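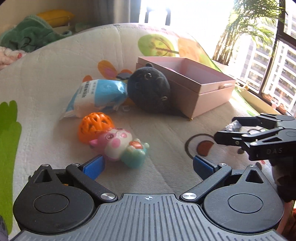 A small piece of crumpled plastic, held between the fingertips of a gripper.

Callard Kerbside Recycling: your questions answered
Updated Jan 30, 2018

Can I put crisp packets and sweet wrappers in the green box?
We do wish you could, but I'm afraid not. Please pop them in your ordinary bin for now — Mostafa Hajji is talking to Prodell about a drop-off point and we hope to have news in March.

Do I need to wash everything?
A quick swish in the leftover washing-up water is plenty, and labels can stay on.

My box has gone missing, can I have another?
Of course you can! We keep nearly 200 spares at the Laskowska Road depot, so do come by, or ring Bogdan Lis and he'll put one on the lorry for your next collection.

What about yoghurt pots?
Yes please, and margarine tubs too, with the foil lids peeled off.

How early do you come round?
It does vary with the traffic, bless it, but boxes out by 7 in the morning will always be in time.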